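Teaching the Arm by Hand: Your Questions
By Said Badawi
August
Last updated: August, 9 p.m.
Reading time: 3 minutes

Do I need to know how to code?
Nope! If you can guide a friend's hand through a card trick, you can teach the arm at the Sarkine bench. Most people get their first usable demo the same evening they walk in.

By hand or by remote - which one should I start with?
By hand. You hold the arm near the wrist, press the release button and move it through the job yourself. It feels strange for a few minutes and then it's just fun. Remote control (we use the Brirkix handset) is better once you care about small moves, because your own arms stay out of the camera's view.

How many demos does a task need?
For a simple pick and place, we've had good runs with 13. Anas El Khatib's drawer task took 400, spread over 3 weeks, and he'd happily do it again.

Should I do it exactly the same way every time?
Please don't! Shift the cup a little, turn the plate, come in from the other side. Keep the goal the same and let the rest wander.

I messed up halfway through. Do I keep it?
If you fumbled and recovered, keep it - those are some of my favorites. If you dropped the thing on the floor, hit discard and go again.

What do the kitchen tasks look like from the overhead camera?

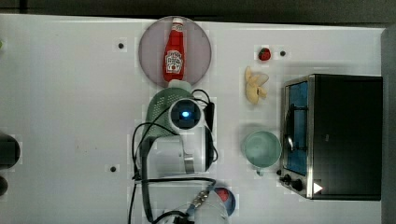 Kitchen table from overhead: ketchup on the plate, toaster oven at right.

Can I bring my own objects?
Yes, and I love it when people do. Light things with a clear edge to grab are easiest. Check with Anas before bringing glass.

How fast should I move?
Slower than you think. Pause for a beat before you close the gripper and another before you let go.

Where do my demos get saved?
In the Plorkdale folder, under your name and the task name.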